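Getting the bottles sorted (and the label debate, part two)

Posted 26/07/2018

So I promised back in February that I'd write up the great orange bottle project, and then it got hot, and then the shed roof happened, and now it's the middle of winter and I'm finally at the keyboard with a pot of tea and a blanket over my knees. Sorry! But also, what a good time of year for it, because this is a job you can do inside with the heater going and something silly on the radio.

For anyone who's new: I have a problem with buying things in bottles. Cleaners, refills, cordials, the lot. If it's a nice colour and there's a multibuy on, it's coming home with me. My particular weakness is orange. I don't know what it is, I just see a row of orange on a shelf and I feel cheerful, and then I get to the car park with four of something when I went in for bread. My sister has offered to hold my wallet.

The trouble with buying four of the same thing is that you end up with four of the same thing in four different places. One under the sink, one in the linen cupboard, one in the laundry behind the pegs, one in the boot of the car. And they all get opened! That's what used to drive me up the wall. I'd have three open at once, all at different levels, and then I'd think we were out and go and buy more.

So the first rule of the project (I wrote it on the fridge in texta) was that everything comes to the table. No sorting in the cupboard, no peering in with a torch and calling it a stocktake. You bring it all out into good light, you put it down on something you can wipe, and you handle every single bottle. I use a cutting mat, the big green sort, because it stays put and I can see a drip on it straight away. A tea towel works too, but a tea towel bunches, and a bunched tea towel plus a tall skinny bottle equals me on my knees with a sponge.

The second rule is that the laptop comes to the table as well. I know, I know, screens and liquids. But I keep my list in a spreadsheet now and it has changed my life. One column for what it is, one for where it lives, one for when I opened it. I sit it at the back, out of splash range, and type as I go. I tried doing it on paper and then typing it up later and of course later never came, and then I found the paper in the recycling with a shopping list written over the top.

Then it's just one bottle at a time. Pick it up, turn it about, read the label properly, put it down somewhere different from where you got it. I lay mine down once they've been checked and leave the others standing, which sounds fussy but means I can wander off to answer the door and come back knowing where I'm up to. Lids get a good firm twist before anything goes on its side. Ask me how I learned that one. Go on.

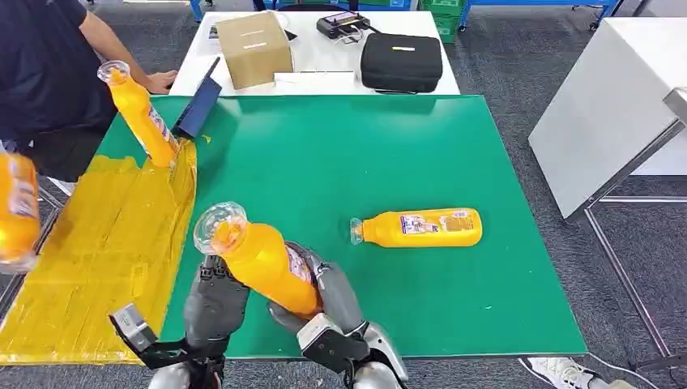 Tudor Dumitrescu wrote to me after the last post to say that laying bottles down is a mistake, full stop, and that he stores everything upright in an old drawer unit with the drawers taken out and turned into trays. In his view a cap is only as good as the person who closed it last, and in his house that person is usually nine years old. He also reckons labels should face up and never out, because you look down into a tray and across at a shelf, and most of us set up trays as if they were shelves.

Well, I have been thinking about that last bit for months. He's right! I had all my tubs in the laundry with the labels facing front, lovely and neat, and I could not see one of them without squatting. I'm not a tall person but I'm tall enough to be looking at the tops of things. So I took the point and did what I should have done years ago, and put a dot sticker on the top of every cap. Orange for the orange stuff (naturally), blue for the bathroom, green for anything that goes near the garden. It took the length of one radio play and I enjoyed every minute.

On the laying down business I'm holding my ground, but only for the sorting. For storage he's won me over. Upright, in trays, dots on top.

Now, the trays. I'd had my eye on the Wakano ones for ages, the deep ones with the little lip at the front, and I finally bought two. They're terrific. The lip means you can pull the whole thing towards you with one finger, and the sides are high enough that a tall bottle can't topple over when you do. My only grumble is that they're a smidge too long for a standard under-sink cupboard if you've got a pipe coming down at the back, and I've got a pipe coming down at the back. So one Wakano went in the linen cupboard, where it's perfect, and for under the sink I went back to the old Bullus tub I've had since my first share house. It's scratched and one handle's gone and it fits like it was born there.

The linen cupboard was the bit I'd been dreading. It's deep and dark and it's where the spare everything lives, including the spare of things we don't own any more. I found 803 clothes pegs. Yes, I counted, I was on a roll and the spreadsheet was open. I don't have enough line in the yard for 803 pegs. I don't have enough clothes. I've bagged up most of them for the op shop and kept the wooden ones with the good springs, and if anybody local wants a bag before I drop them off, sing out.

With the pegs gone, there was a whole shelf free, and all the unopened orange bottles moved in there together. This is the part I want to tell you about because it's been such a treat. One open bottle lives where it gets used. Every other bottle lives in the tray in the linen cupboard. When the open one's finished, you go and get the next one, and you take the one on the left, and you shuffle the rest along. When there's only one left in the tray it goes on the shopping list. That's it, that's the system! My husband picked it up without being told, and he's a man who once put the iron in the pantry.

I've been running it since autumn and I haven't bought a double yet. I've stood in front of the special, with my hand out, and thought of my little tray and its row of orange dots, and walked on to the bread. (I did buy a plant. But I went in with a spare pot at home, so it's different.)

A few bits and pieces people asked about last time:

What I use to get old sticky price labels off. Warm water and patience, then a dab of cooking oil on a rag, then dish soap. Don't go at it with a scraper, you'll scratch the bottle and then the muck sticks in the scratches. And leave the product label alone, please, even if it's ugly. You want the directions and the safety bits right there on the bottle and not in your memory.

Whether I decant. No. I used to! I had matching glass with the chalky pen writing and it looked gorgeous for a fortnight. Then the writing rubbed off and I had a lot of gorgeous bottles of who knows what. Everything stays in what it came in.

Where the spreadsheet came from. It's mine, it's nothing flash, but I pinched the idea of the "opened on" column from the Horosmont newsletter, which had a piece on pantry lists a while back. If enough of you want it I'll tidy it up and pop a blank one on the downloads page.

What goes on the top shelf. Anything you wouldn't want a toddler to get hold of, and that includes the nice-smelling orange stuff, which to a small person looks an awful lot like a drink. We've got nieces and nephews through here most weekends so we fitted a catch on the linen cupboard as well. It was one of those fiddly magnetic ones and I swore at it a bit, but it's on.

I rewarded myself at the end with lunch at Phùng, the lemongrass tofu and a very large iced coffee in spite of the weather, and then came home and opened the linen cupboard just to look at it. And then I opened it again when my sister came over. She said it was very nice and could we please sit down now.

Next up is the drawer in the hall. You know the one, with the batteries and the takeaway menus and the key that doesn't open anything. I've given myself three weeks. If you've done yours and you've got a clever way of keeping live batteries apart from dead ones, put it in the comments, because my present method is licking my lips and guessing and there has to be a better way.

The kettle's gone off, so I'm going to leave it there. Peg bags are on the front verandah until Saturday, just help yourself.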